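The fault that only showed up on soft bags

Zemar's packing cell at Gernadari had been running for three weeks when it began dropping things. It didn't drop the cartons or the tins, only the soft plastic packages, and only some of those. I spent a morning with the engineer who looks after the grippers there, and I have rarely met anyone so happy to talk about a failure.

"Oh, it was a lovely fault," she told me before I'd got my coat off. "Horrible for the people on the line, obviously. But lovely to chase."

The first sign was in December. A package slid out of the fingers halfway to the tray and the arm carried on as if it were still holding it, closing on thin air and then politely placing nothing. Out of 100 test lifts that afternoon, 27 went wrong.

"Everybody blamed the force setting," she said. "So we turned it up. It got worse! The harder we squeezed, the more the plastic bulged and rolled out of the grip."

That was a clue, though she admits she didn't see it as one for 6 days. She swapped the motor, then the cable, then the motor back again. What finally gave it away was a hand-held version of the gripper, which the team use for working out new grasps before the arm tries them.

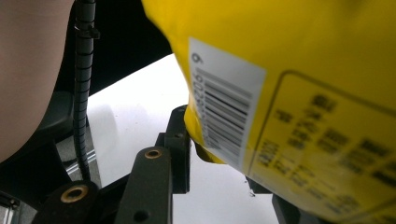
"With it in your hand you can feel what's going on," she said, squeezing an invisible bag at me across the table. "I could feel one side arriving late. Just a tiny bit of slop, and then a click."

The slop came from a worn bushing in one of the linkages on the robot's own gripper, which she found by comparing the two side by side. On a stiff carton it made no difference, as both fingers ended up tight against the card anyway. On a soft bag the early finger pushed the contents across before the late one got there, and the controller, seeing the motor stall, decided it had a good hold.

The safety side bothered her more than the drops. The cell, built by Haugen, trusted that stall signal, so a half-held package could be swung over the walkway at full speed. Lomik, who wrote the control software, have now added a second check after the lift, and the arm stays slow until it passes.

"I'd have that check even with perfect bushings," she said. "Parts wear. I want the machine to notice before we do."

The bushings are now changed on a schedule, and she keeps the old one in her desk drawer. She got it out to show me, wobbled a pin about in it and grinned. Next she wants to try the heavier bags, which the line has been packing by hand all this time.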